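Picking bin

A picking bin (my old boss called them totes, my aunt calls them tubs) is an open-topped container that holds loose parts or goods until somebody needs one. I've been writing about storage for a while now, and I still think the plain rectangular metal bin is the best of the bunch!

Origins

Open bins for small parts are much older than the plastic ones most of us grew up with. The earliest one I've handled came from a hardware store called Musedach and had 1882 stamped on the bottom. Kulsoom Satti, who restores them, let me hold it for all of two minutes.

Shape and material

Most are rectangles, so they sit side by side on a bench and don't waste the corners. Metal ones shrug off sharp parts, but they're noisy - drop a handful of bolts in and the whole room knows. Gray is the usual color, and I've only ever owned one that wasn't (a green Bandix, since lost in a move).

Use on a table

A bin on a tabletop works best when it's low enough to reach the floor of it without tipping anything. Wood is kind to the metal, and a bit of felt underneath keeps the table from getting scratched. I keep mine well back from the edge, with the long side facing me.
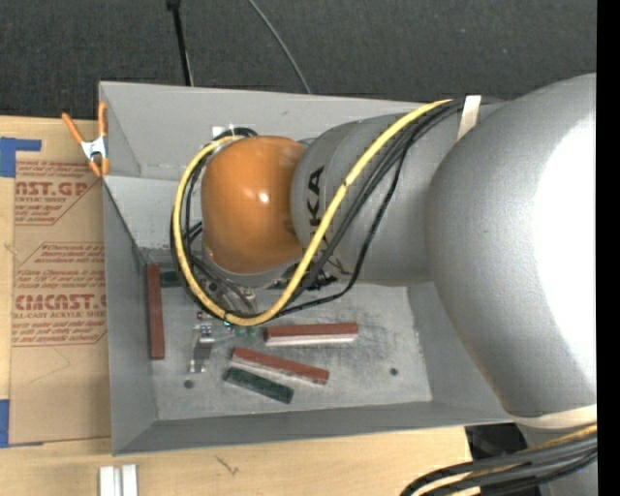 Sizes

Makers never agreed on these. The Adero catalog I have at home lists 12 sizes, and Sipos just calls theirs small and large. Measure your shelf first (I didn't, twice).

Care

Wipe it out, dry it, and check the corners for rust. Braulio Barrera swears by a little machine oil on a rag, and his bins look great.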